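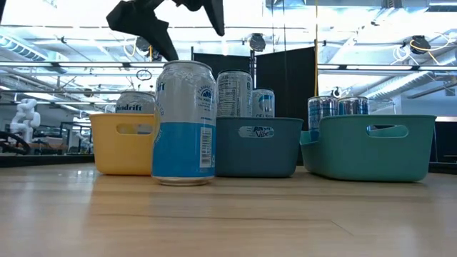

24 July 2023
By Lucinda Obi
28 shares

Canned drinks are awkward to store in bulk. A slim can and a standard can differ in both diameter and height, and a shelf that takes one in neat rows wastes space on the other. Open plastic bins get around the problem by sorting cans upright in small groups, one bin per type.

At the Corley office in Clatby, the staff kitchen went over to bins in July. Sparkling water goes in one color and energy drinks in another. Any bin with a cut-out handle will do, provided the opening is wide enough for four fingers - narrow slots hurt under a full load.
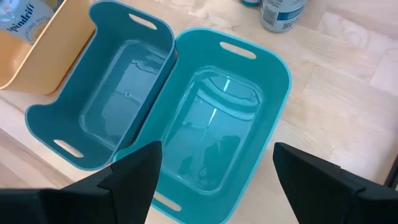

Handles at both ends are worth paying for. A bin stored lengthwise on a deep shelf can then be pulled out from either side, and carried level with two hands. Rounded inside corners wipe clean faster than square ones, but they cost a little room, and a can pushed into the corner will not sit flush.

Load the bins on a table first. Stand the cans on their bases, keep the tallest at the back and leave a gap for a hand. Crenshaw, the second site, skipped that step and had to repack 2 shelves.

2 comments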